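News > Family History > Surnames

Drullier surname index grows to 2236 entries

The Drullier Family Register has added 279 entries to its online surname index, bringing the total to 2236. The new material went up in June and can be searched without an account.

Most of the additions come from parish registers and notary files that had been copied by hand but never typed up. They include a large number of spelling variants. Clerks wrote the name as Drulier, Druillier, Drulyer and Derullier, sometimes using two forms for the same man on one page. Each variant now has its own entry with a link to the main spelling.

Vanderleia Rezende, who edits the index, said the variants had been the most common complaint from users.

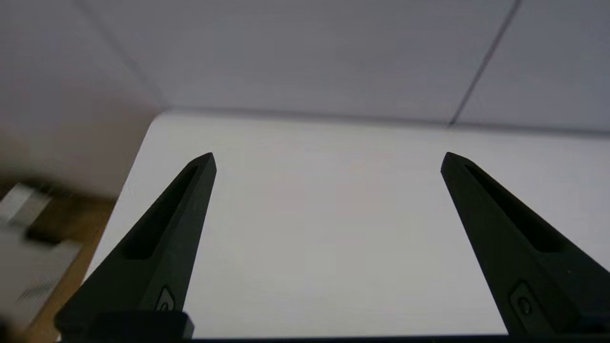 "People were searching one spelling, finding four records and giving up," she said. "The baptism they wanted was under a different letter combination."

Rezende said the origin of the name is still open. Older family accounts treat it as a place name, from a hamlet that no longer appears on maps. A second theory ties it to a trade. The register lists both and does not favor either one. A coat of arms that was shown on the old site has been taken down, as no grant could be found to support it.

The next batch covers 700 marriage records. It will be released in 3 parts, starting with the oldest. Readers who hold family Bibles, letters or burial cards with any form of the name can send copies through the contact page. Originals should not be mailed.

Sign up for our newsletter to get surname updates by email. You can unsubscribe at any time.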